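Relatório de projeto – Unidade curricular de Intervenção Comunitária
Cerimónias de despedida em lares: o que fica para quem vive com demência
Autora: Vaida Jaunzems
27 de abril de 2025

1. Ponto de partida

O projeto decorreu na residência Odent, em Vosness, a partir de fevereiro. Quando morre um residente, os outros costumam ser informados no próprio dia, mas os que têm demência ficam muitas vezes de fora, por receio de os perturbar. Quis perceber se esta prática faz sentido e se há maneiras simples de os incluir.

2. Método

Fiz entrevistas curtas a residentes, familiares e auxiliares. Consultei também o livro de condolências da casa, que tem 520 entradas, e os boletins da associação Fellamura, que apoia cuidadores na zona. As conversas com residentes com demência tiveram sempre um familiar presente e pararam quando a pessoa deu sinais de cansaço.

3. Resultados

A maioria dos residentes sabia que alguém tinha morrido, mesmo sem ninguém lhes ter dito. Reparavam no lugar vazio à mesa e na porta fechada do quarto. Uma senhora repetiu o nome da vizinha durante toda a entrevista – a filha explicou-me que as duas almoçavam juntas todos os dias. 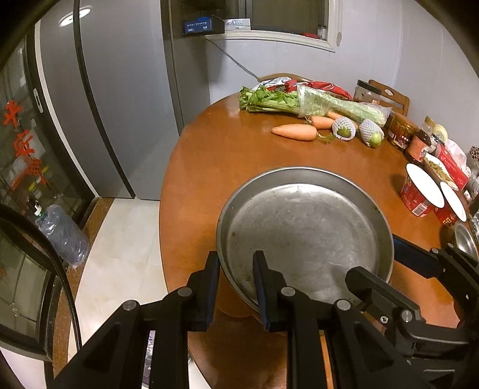
Os auxiliares dividiram-se. Uns defendem que se deve dizer a verdade uma vez e responder depois às perguntas com calma. Outros preferem mudar de assunto, sobretudo ao fim da tarde. Não existe orientação escrita, e cada turno decide por si.

As famílias mostraram-se mais favoráveis do que eu esperava. Várias pediram que o pai ou a mãe pudesse assinar o livro, ainda que só com um traço.

4. Limitações e propostas

A amostra é pequena e vem de uma só casa. Não consegui entrevistar o turno da noite. Proponho um texto de uma página para os auxiliares e um momento breve de homenagem na sala Barbu – aberto a todos, sem obrigação de ficar até ao fim.

Contacto: secretaria do curso | © 2025 Vaida Jaunzems | Voltar ao topo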